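Section 4: Setting up a walking tour on the Tondum audio guide

This section covers loading a tour, placing the stops and testing the route before you hand units to visitors. It assumes you have already charged the handsets and registered your site as described in Section 3. The worked settings come from the Pledovwood cemetery and old town tour, but the steps are the same for any outdoor route.

4.1 Before you start

You will need:

A Tondum handset with at least half its battery remaining
The docking cable supplied with the handset
A computer with the Irnia tour editor installed
A map of your site, on paper or as a file
Your recorded commentary, one audio file for each stop

Audio files must be in MP3 or WAV format. Keep file names short and start each one with the stop number, for example 07-chapel-gate. The editor sorts by name, and a file called "chapel gate final new" will end up in the wrong place.

Note: The handset holds 4000 MB of audio and map data. A tour with commentary in one language normally fits with plenty of room to spare. If you offer several languages, check the storage bar at the foot of the editor window before you copy anything across.

4.2 Creating the tour

1. Open the tour editor and choose New tour.

2. Type a tour name. Visitors see this name on the handset, so use the one printed on your leaflets and signs.

3. Choose the type of route. Fixed order plays the stops one after another. Free order lets visitors walk where they like and plays each stop when they reach it. Large cemeteries and parks usually work better in free order. Town walks with a set start and finish usually work better in fixed order.

4. Set the language. To add a second language, finish the first one completely and then use Copy tour. The stops and trigger areas are carried over and only the audio needs replacing.

5. Choose Save. The tour now appears in the list on the left with a grey marker. Grey means it has not yet been sent to a handset.

4.3 Loading the map

1. Choose Map, then Import.

2. Select your map file. The editor accepts PDF, PNG and JPG.

3. Mark two reference points. Pick places that are easy to find on the ground and a good distance apart, such as the main gate and the far corner of the boundary wall. Click the first on the map, type in its coordinates and repeat for the second.

4. Check the scale bar. On the Pledovwood map the path from the lodge to the war memorial should read 900 metres. Measure a path you know on your own map and compare it with the figure shown.

If the distance is wrong, delete both reference points and enter them again. Moving one point by hand stretches the whole map and makes the error harder to find.
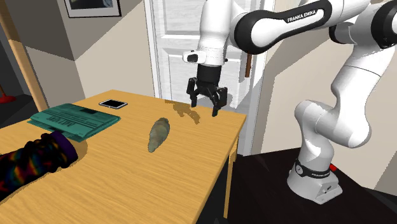 4.4 Placing the stops

1. Choose Stops, then Add. Click the map where the visitor should be standing, which may be some way from the thing being described. A monument on a slope is often best seen from the path below it.

2. Type the stop title. Titles longer than two lines are shortened on the handset screen.

3. Set the trigger area. The default is a circle with a radius of 15 metres. Make it smaller where stops are close together and larger on open ground.

4. Attach the audio file and press Play to check that it is the right one.

5. Repeat for each stop, then choose Check overlaps. Any trigger areas that touch are outlined in red. In a fixed order tour a slight overlap does no harm. In a free order tour the handset may switch commentary part way through a sentence.

Caution: Do not place a stop on a road, a cycle path or the edge of a car park. Visitors stop walking when the commentary begins and tend to look up or at the handset. If the best view is from the roadside, put the stop on the nearest pavement or verge.

Caution: In a working cemetery, keep stops away from the area used for recent burials. You can mark this area as a quiet zone (Map, then Zones), and no audio will play inside it. Quiet zones can be given start and end dates.

4.5 Adding directions between stops

Directions are short clips that play when the visitor leaves a trigger area. They are optional in free order tours.

1. Select a stop and choose Leaving this stop.

2. Attach a clip or type the text and choose Use built-in voice. The built-in voice is good enough for directions but struggles with surnames and older place names. Record these yourself. The Pattinasarany family vault at Pledovwood was read out in a different way each time the text was edited – the recorded version fixed it.

3. Mention things that stay put. Gates, steps and walls are reliable. Benches, bins and flower beds get moved, and a direction recorded in May may make little sense in winter.

4.6 Sending the tour to a handset

1. Connect the handset with the docking cable. The light on the top edge turns amber.

2. Choose Send, then pick the handset from the list.

3. Wait for the light to turn green. Do not unplug the handset while the light is amber. If the cable is pulled out too soon, the tour will be listed on the handset but some stops will be silent. Send it again to put this right.

4. On the handset, open Settings and check that the tour name is shown with the correct version number.

The first transfer is slow. Later ones only copy the files that have changed.

4.7 Walking the route

Always walk the full route with a handset before opening the tour to visitors. Use headphones of the same kind you will be handing out.

1. Start the tour from the entrance, as a visitor would.

2. At each stop, note whether the commentary starts early, late or in the right place.

3. Stand still until the clip ends. If you find yourself wanting to walk on, the clip is probably too long.

4. Where trees or tall buildings block the signal, turn on Manual start for that stop. A play button then appears on the handset and the visitor presses it on arrival.

5. Go back to the editor, make your changes and send the tour again.

Note: Tree cover affects the signal more in full leaf. A route tested in winter should be walked again in early summer.

4.8 Staff code

The code for leaving visitor mode is set to 1399 at the factory. Change it before the first day of hire under Settings, then Staff. Handsets do not share a code, so each must be changed separately. If a code is lost, hold down both volume buttons while the handset is in the dock and follow the reset steps in Section 7. A reset does not remove tours.

4.9 Common problems

The handset plays nothing at the first stop
Check that the visitor has pressed Start tour and is not still on the language screen. Then check the volume.

The wrong stop plays
Run Check overlaps again. If no overlaps are found, check the two map reference points.

The tour stops half way round
The battery may be low. Handsets switch off the location signal before they switch off the screen, so the map may still be showing.

Commentary plays in two languages
A file from the first language was left in place when the tour was copied. Open the stop list and sort by language to find it.

Section revised November 8, 2022 by Haris Qureshi. Applies to editor version 2 and later.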